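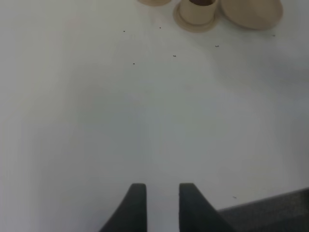
The ferry to Zundside carried 41 passengers and no guidebook agreed on why. Edith Puma had been sent by Lucero to verify the entry for the harbor light, last checked five years earlier. Her instructions fitted on one sheet: confirm height, confirm hours, confirm access from the Jeler road. She read it in the terminal office, at a white tabletop, smooth and matte, with a few small beige objects gathered at the far side. She wrote the date at the top, 7th April, and went to look for the keeper.

The keeper was Malcolm Pearce. He had the access log ready and a pencil behind his ear.

"Height is to the vane," he said. "Your last edition measured to the gallery."

"Who measured it?"

"Barry Bellamy. He had a short tape."

She corrected the entry. The stair was iron, with a landing at each turn. On the second landing the handrail changed from a round section to a flat one, and she noted this as well, although the form had no field for it.

At the top she recorded the visibility as good. The Flamus rocks bore northwest. A tour boat was crossing in front of them, and the commentary came up over the water in pieces, giving the wrong year for the lamp.

"They use your book," Malcolm said.

"They use the old one."

"When is the new one out?"

"May, if Freya Cropper signs it off."

He considered this. Then he unlocked a cabinet and took out a brass plate with the first keeper's name on it - a B. Sedgwick, no dates. The guidebook gave the name as Sedgley.

"Is there family?" Edith asked.

"Brenda. She sells the tickets."

Edith went down and bought one, and asked her how to spell it.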